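The Promotional Puzzle Cube: a Friendly Entry

From the Purkum household objects pages. Entry written and looked after by Emiliano Lozano.

What it is

A promotional puzzle cube is an ordinary twisting cube, the three-by-three sort most of us had as children, with some or all of its colours swapped for printing. You get a logo, a slogan, a web address, or (my favourite sort) a whole face of little words that somebody in an office thought sounded exciting. They're handed out at trade fairs and open days, tucked into welcome bags and posted to customers who never asked for one. I've got a shelf of them and I'm very fond of the lot, so please forgive me if this entry wanders a bit!

Names

Most people just say "cube". Catalogues call them logo cubes, advertising cubes or branded cubes, and collectors I write to tend to say "promos". There's also the picture cube, where one image is spread over all nine squares of a face, and the fold-out cube, which opens on hinges and can't be scrambled in the usual way at all. I keep fold-outs in a separate entry as they're a different toy altogether, and I find them a bit of a swizz.

How it's put together

The working parts are the same as in any cube of this kind. There's a core in the middle with six arms, and each arm holds a centre piece that can spin but never moves away from its neighbours. Round those go twelve edge pieces, showing two colours each, and eight corner pieces, showing three. The printing sits on top of all this, either on stickers or straight onto the plastic.

Stickers are cheaper and you can usually feel the edge of them with a thumbnail. They lift at the corners after a year or two in a warm room - mine all live away from the radiator now. Direct printing lasts longer but scratches, and dark ink on white shows every mark.

The turning is, let's be fair, rarely up to much. A promo is bought by the box and the springs inside are often tight and scratchy. I have one from a firm called Zolance that squeaks on every quarter turn, and another from Trovel that's so loose the corners pop out if you're in a hurry. A drop of silicone oil helps the first kind. Nothing much helps the second, though tightening the screws under the centre caps is worth a go if the caps come off.

What goes on the faces

There are really two ways of doing it. The first is one big logo across a whole face, and that has a sneaky side effect: the centre piece now has a right way up. On a plain cube you can solve everything and never know that a centre has been turned round, but put a picture on it and you may well finish with the middle of your logo sideways. Solvers call these supercubes, and there's a short set of extra moves for putting it right. I had to learn them from a leaflet and I still keep the leaflet.

The second way is a separate word or symbol on each square. I like these better as they go so beautifully wrong. Scramble one and you get nonsense, with half the words lying on their sides and a slogan scattered over six faces. The words themselves date a cube better than any stamp on the box would. Older ones tell you about fax and telex, then come the ones with "Web" and "Online" all over them, and then the technology lot.

A white face with small black lettering is easy to read from across a desk, at least for the short words. "AI", "Cloud" and "5G" carry well. Anything longer has to be shrunk to fit the square and you end up squinting.

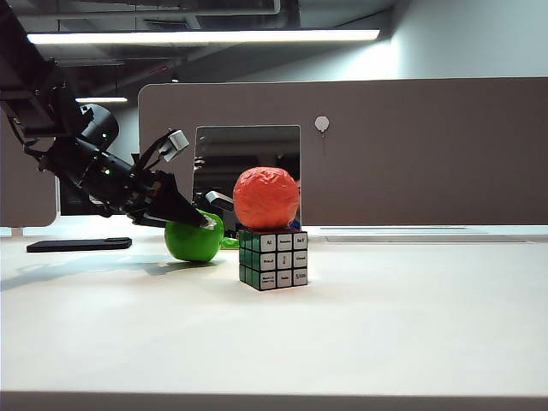
Telling a good one from a poor one

Turn each face once, slowly, and listen. Then look along the top layer to see whether the squares line up. On the printed side, check that the lettering sits in the middle of each square, as crooked stickers are the commonest fault by far. Weight isn't much of a guide, whatever the dealers say.

Prices are silly at either end. I paid 2 pounds for one in a charity shop in April, and I've seen the same cube listed online for 31. I didn't tell the seller, though I was tempted.

Looking after them

A dry cloth for the plastic and a barely damp one for the stickers. Don't use nail varnish remover on printed faces, it takes the ink straight off (yes, I did, and it was a nice one too). Keep them out of strong sun or the white will go yellow, and store them solved so that the printed face doesn't rub on the shelf. If a sticker comes away, put it in an envelope with the cube and glue it back when you've got time and a steady hand.

Cubes on the desk

In everyday life the promo cube is mostly a desk ornament and a thing to fiddle with during phone calls. Its flat top makes it handy as a small stand, and at various times I've used mine to hold up a postcard, a boiled egg and a phone. Being square, it also makes a good paperweight, so long as your papers aren't too many and the window's shut.

See also

Fold-out cubes; Picture cubes; Supercubes; Âu puzzle boxes; Desk toys, general; Sticker repair.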